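Forums > Shop Talk > Automation > Buying and Budgeting

Handheld grippers vs. a third mobile base, planning next year's spend
18 replies · 1109 views · 2 shares

tolstead_ops
I have to turn in an equipment plan by the end of January and I'd like to hear from people who have been through it. We do household tasks, mostly bedding and laundry. The choice is between one more mobile base with an arm, or putting the same money into handheld grippers and paying people to use them. The Surkano quote for the base is good until March. My manager wants the base. I'm leaning toward handhelds. What did you wish you had put in the budget?

bracket_lou
Handhelds, if you mostly need hours of recorded work. A base needs charging, floor space, a service plan and a person who knows how to fix it. We bought ours first and it sat for 11 weeks waiting on a wrist part. The purchase price was the smallest argument we had that year.

Gilang Majimbun
I disagree with Lou on part of this. If your end product has to run on a base, you need to test on a base, and sharing one between teams gets old fast. We share at Park and I lose most mornings to the schedule. Price the handhelds in pairs, though. Bed work takes two hands and a single unit won't get you very far.

tolstead_ops
Pairs is what I have down. How many spares?

Gilang Majimbun
One spare pair for every three in use. Triggers and straps wear out first. Straps are cheap, so order a bag of them with the first shipment and skip the separate freight charge.

nine_volt
Put the furniture in the plan too. I see people budget for the hardware and then have nothing to work on. Mattress, headboard, several sets of sheets in different colors, clips to hold the sheet, a table, a couple of chairs. None of it costs much, but at our place it all came out of the wrong account and finance sent it back twice. Also phones, if your setup uses them. Phones go under IT where I am and that approval is slower than the one for the robots.

bracket_lou
Agree on the phones. Add chargers and mounts. And labels. Label every gripper the day you unpack it and keep the same numbers in your asset list, or you'll be guessing which unit the bad data came from.

skeptic_in_receiving
I'll say what I said in the last thread. Labor is the line that gets people. A gripper in a person's hand only earns anything while that person is on the clock. Run it out over 2 years before you call it the cheap option. When I did that for us, the handhelds came out almost even with the base.

bracket_lou
Almost even, but you can stop paying people in a slow month. You can't send half a robot back.

skeptic_in_receiving
You can lease one. Skoso does short leases, at least in our area. Ask them what the return shipping is before you sign, it isn't on the first page.

tolstead_ops
I didn't know about the lease. That might settle it with my manager. I could do handhelds now, lease a base for the test period, and put off the purchase until the next cycle. Does anyone have a floor plan they like? Ours is one open room, and I'd rather not pay for partitions.

nine_volt
We don't have partitions. The bed is at one end and the bases park together when they aren't booked. Leave a wide lane on the floor for them and get the outlets put in before anything else arrives. The electrician was our longest wait.

tolstead_ops
Thanks, all. My draft as it stands: handhelds in pairs plus spares, a bag of straps, phones through IT, two sheet sets per bed, outlets, and a lease line for the base. Service plan only if we end up buying. Bed work with the handhelds, and the bases parked farther back:
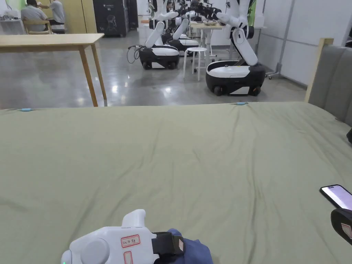 Gilang Majimbun
Two sheet sets per bed is low. You'll have one in the wash and one on the mattress, and the first time a corner rips you're stopped for the day. I'd put down four. I would also keep the service quote in the plan even with a lease, as a separate line marked optional, so you don't have to ask for it from scratch later. Get the Surkano people to confirm in writing that the price holds if you move the purchase to the next cycle. Ours went up between the quote and the order.

This site uses cookies to keep you signed in and to remember your settings. By continuing to browse you accept our use of cookies.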